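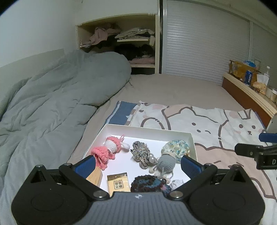
Crochet toy, pink and white, in the white box

Filed under: Neighborhood Watch > Theft & Recovery > Flotska and east side

We use cookies to keep you logged in and to remember your forum settings. Accept | Manage

Bike theft ring: they found them!!

spokecard_adesuwa
You guys. Sheriff's office just confirmed they pulled 69 bikes out of a storage place off Narkisari Road this morning. 69! I've been following this since April, when my neighbor's cargo bike got cut off a porch rail in broad daylight, and I'm so happy I could yell (I did yell, the dog left the room). Two people in custody, names not out yet. If you had a bike taken on the east side, go dig up your serial number NOW.

tirta_s
Amazing news! Mine went from behind the Flotska laundromat. Blue commuter, rack on the back, nothing fancy, but I rode it to work every day. Who do we call?

spokecard_adesuwa
Property desk, not the main line. Ask for the bike case. They want the serial, a photo of you with the bike if you have one, and your report number.

fung_tf
Great work by the deputies, but I'd hold off on the party. A recovered bike is evidence until the DA says otherwise. When my brother's truck was found he waited 5 months to get it back.

tirta_s
5 months?? Oh no.

d_kalnins
That was a truck though, and it had been used in another burglary if I remember that story right. With bikes they often photograph them and release them early. I got mine back 4 days after the Yu Street arrests and the deputy even pumped the tires for me. Lovely guy.
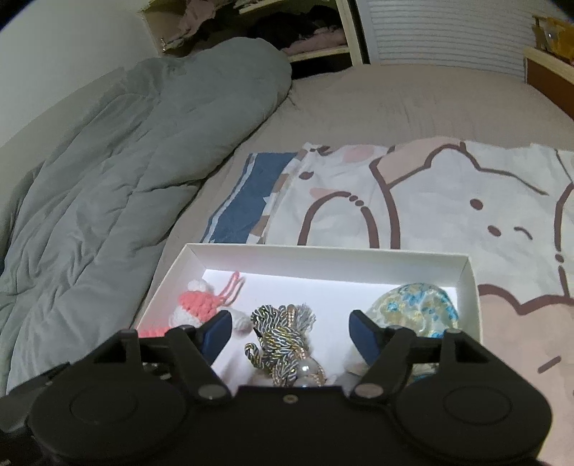
Open white box

fung_tf
One bike, one suspect. This is a storage unit full of them with the numbers filed off half of them, probably. All I'm saying is plan for slow.

d_kalnins
"Probably" is doing a lot there Tien-fu! We don't know that any were filed.

sumyee
Jumping in to say that if you registered on Olura you can print the ownership page and bring it along. I called the desk at lunch and the woman who picked up said they'd take it along with the police report. She sounded nearly as excited as us.

spokecard_adesuwa
Sum-yee this is so good, thank you! Adding it to the sticky.

fung_tf
Fair enough, that's useful. I still don't love everyone typing their serials into some app. Write it on paper and put it in a drawer.

sumyee
Do both. My drawer is where paper goes to die.

tirta_s
OK I called! No serial on file for me, but I described the dent in the fender and the green bell and she's passing it to the deputy doing the inventory. Fingers crossed so hard.

d_kalnins
The green bell! I remember that bell. Rooting for you, Tirta.

spokecard_adesuwa
Same!! One more thing, please don't drive out to the storage place to look. It's taped off and there's nothing to see from the road. They're posting photos in batches and I'll link each batch when it goes up, first one should be by 6 tonight.

fung_tf
Can you put the make and color in the post too? The photos never load on my phone.

spokecard_adesuwa
Will do.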